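5.2 What the equipment budget leaves out

The planning documents we reviewed treat the purchase of a sorting cell as a single line: one arm, one gripper, one controller, delivered and installed. We doubt that this line describes what a textile sorting site ends up paying for. At the Filtgate site, the original request covered the hardware and 7 days of setup. It had no entry for replacement grip pads, none for staff time spent feeding the pile, and none for collecting the demonstrations that the Horonum control software needs before it can be used on a new kind of load.

The last of these is the one we would press buyers on. Rallero, the integrator, quoted 400 demonstrations as enough for mixed clothing. We were not shown how the figure was reached. It appears in the quote from December and again, unchanged, in the revised plan, although the load had been redefined in between from folded shirts to unsorted garments. A number that survives a change of task that large is hard to take as an estimate of anything.

Hand-held grippers are usually put forward as the cheap way to gather this material, and compared with tying up an arm they probably are. The saving is smaller than it looks on paper. In the Filtgate records, 69 demonstrations were logged in the first block and 45 were kept after review. The rejected ones were paid for all the same. The plan priced only the recordings that would be kept – a choice we also found in the Sebastian proposal, which was drawn up by a different team and seems to have borrowed the same template.

Image quality deserves its own line as well. Fast hand movement over a heap of soft goods can smear the view to the point where one garment is hard to tell from the next (Figure 4). Whether such recordings help or harm the final system is an open question, and we have seen no supplier answer it with data. Until one does, a buyer should assume that part of the recording budget produces material of uncertain value.

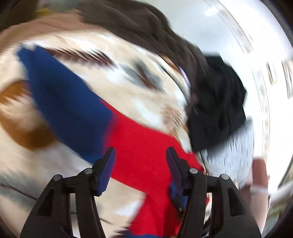 Figure 4. Two-finger hand-held gripper over a pile of mixed fabric items, with strong motion blur. Red fabric is visible between the grip pads.

We therefore suggest that sites ask for the demonstration count, the expected rejection rate and the price per recorded demonstration as separate items, and that final payment be tied to a trial on the site's own load. Rallero has said that its standard contract does not allow this. We see no technical reason for the refusal, and the commercial reason is easy to guess. Spare pads and fingers should be priced before signing – the Filtgate request was approved without either. Maintenance costs are taken up in Section 5.3.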